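Been meaning to write this up for ages, so settle in - it's a thread about giving up my mobile at weekends. (1/8)

I started in May, on a wet week in Omport when I'd looked at my phone so often that the battery was flat by lunch. I told everyone I'd be off from Friday teatime until Monday morning, and I've more or less stuck to it ever since.

The first thing I missed wasn't the news or the chat, it was the bus times! The Fadon bus comes every 36 minutes, which is a very odd gap to carry in your head, so I copied the timetable on to a card and stuck it inside the front door.
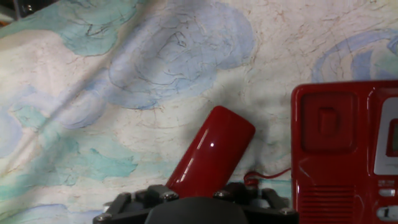
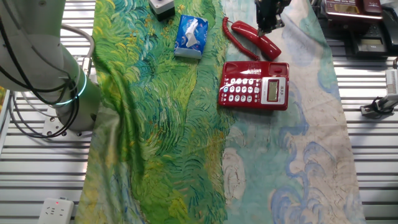
The landline has been the real joy of it, and I'd nearly had ours taken out. My aunt in Skarkora rings on Sundays now and we talk for ages, properly, about her beans and her knees and whatever's on the radio. I think a lot of it comes down to the shape of the thing - a good red handset like that one is made for holding, and you can't scroll on it while somebody's telling you about their week.

It does have its drawbacks, mind. I missed a birthday tea because the plan changed on Saturday morning, and I had to learn five phone numbers by heart, two of which I still mix up.

I've read more, too. I finally finished that enormous Yook family saga I'd been given (about 3,000 pages over all the volumes, I'd guess) and cried on the bus home from Fadon.

If you fancy trying it, start with one Sunday and warn your mum first. Mine rang next door to check I was still alive. (8/8)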